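Writing Rules People Will Follow: A Talk With Erhan Bozkurt

May 8, 2018

Erhan Bozkurt writes work instructions. He has done it for 3 years at Tadbridge, where people hold a gripper in each hand and do small table tasks so that robot arms can later learn from the recordings. The site rulebook ran to 66 pages when he got there. He has been cutting it down ever since, and in February he put out the version now in use. We spoke in his office and then out by the tables. 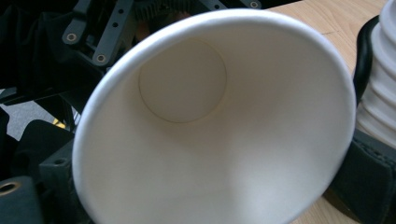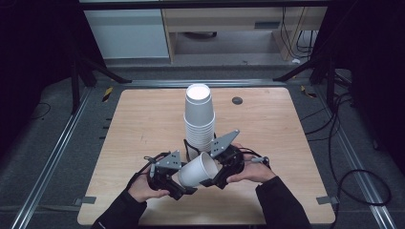 Start with the cup

Bozkurt likes paper cups as a test of a written rule. They are light, they bend, and everyone thinks they already know how to handle one.

"If I write 'pick up the cup carefully,' I get a different motion from every operator," he said. "Careful doesn't mean anything. So the rule says where the fingers may touch and how far the wall may bend before you let go and start over."

The old book told operators to avoid damage. The new one says that a cup with a crease across the rim comes off the table before the next take. A dent in the side wall is allowed if the cup still nests. Bozkurt spent a good part of the winter arguing over that second line with the people at Kramer, who use the recordings. They wanted every dented cup thrown out.

"I asked them whether the robot would only ever meet perfect cups," he said. "They went away and thought about it, and we kept the line."

Failed takes stay in

The rule he gets asked about most concerns mistakes. If an operator drops something, the take is marked and kept. It is not deleted, and the operator doesn't have to explain it on the spot.

Before that, people at the tables could erase a take themselves. Bozkurt went through the log for one stretch of work and found 3902 takes started and 1581 saved. He had no way of learning what was in the rest.

"Some of it was probably junk. Some of it was a person fumbling and then fixing it, and that's useful. I can't tell you how much, because it's gone."

He now wants three marks and no more: finished, finished with a correction, and not finished. An early draft had eleven. Operators picked the first one on the list.

Hands, sleeves and cables

A large part of the rulebook covers the body. Rings and watches come off. Sleeves are plain, go down to the wrist, and fit close enough that they don't catch on the gripper. Cables run back along the arm and away from the work, and the operator checks them by stretching both arms out before the first take.

"People skip the stretch," Bozkurt said. "Then they reach for something at the far side of the table and the cable pulls, and you see the motion go stiff. You can see it in the recording. The arm will learn that too."

I asked how he gets people to do it. He said he moved the step. It used to be on a separate safety sheet that was read once and signed. Now it sits between switching on the grippers and touching the first object, on the same card.

Breaks are on the card as well. Holding two grippers is tiring for the forearms, and Bozkurt doesn't think operators should be the ones to decide when they've had enough. The shift lead calls the break. An operator can ask for an extra one and doesn't have to give a reason.

What goes on the table

Each task has a setup card that lists the objects and the area where they start. It does not give exact positions. Bozkurt borrowed this from Rurnimura, a site he visited before he wrote his own cards. They had tried taping outlines on their tables and found that operators began working from memory and stopped looking.

"You want the start to vary, but inside limits somebody wrote down," he said. "If it's only up to mood, then by the afternoon everything ends up near the operator's right hand."

Anything not on the card leaves the tabletop. Pens are the usual problem, and phones.

Who can change a rule

Any operator can propose a change by writing it on the back of a card. Bozkurt reads them every week and answers in writing, even when the answer is no. A change to a grip rule is tried at one table first. A change to a safety rule has to be signed by the site manager.

He is less happy with how versions are tracked. Cards from the previous set still turn up in drawers, and the version number is printed small. The records are kept in a system called Skundik, and until this spring it didn't store which card an operator had been using. Now it does, but only if the shift lead types it in.

"So that's the next one," he said. "I'd like it scanned. I've asked."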